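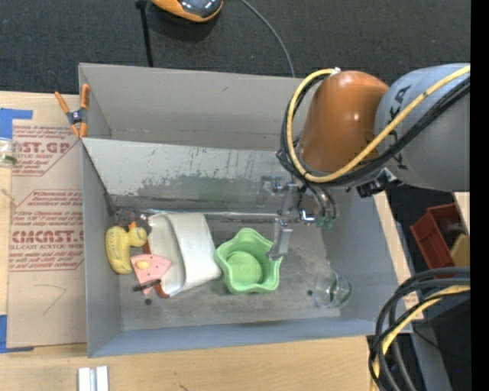 The KUKA arm with its gripper at the rim of a green bowl, open day at Vatthorpe, August 23, 2022.

Bin picking demonstrations should publish their failures. I make the argument after an afternoon at the Vatthorpe open day, where Genivaldo Vieira ran a mixed bin of household items and toys for visitors in groups of 30.

The choice of objects was good. A bowl with a lobed rim gives a gripper very different contact points depending on the approach angle. A clear cup on its side is a known problem for depth sensors, and a toy duck against the bin wall leaves little clearance for a finger. Suppliers usually show boxes. Vieira did not, and he deserves credit for it.

The reporting was weaker. The handout gave 389 attempts over 2 weeks of preparation and a single success rate. It did not separate the transparent items from the opaque ones, or first attempts from retries. Jeferson Fontes, who buys handling equipment for Indimel, asked for the split and was told it would follow in October. A buyer with a line to fill cannot plan on an average. If the cup fails often and the bowl seldom, the average describes neither.

Cycle time had the same gap. We were told nearly 120 picks per hour, with no word on whether refilling the bin was included.

My proposal is one extra page: a row per object, with attempts, drops, retries and median time. Any lab that logs its runs has these figures already and could print them before the doors open.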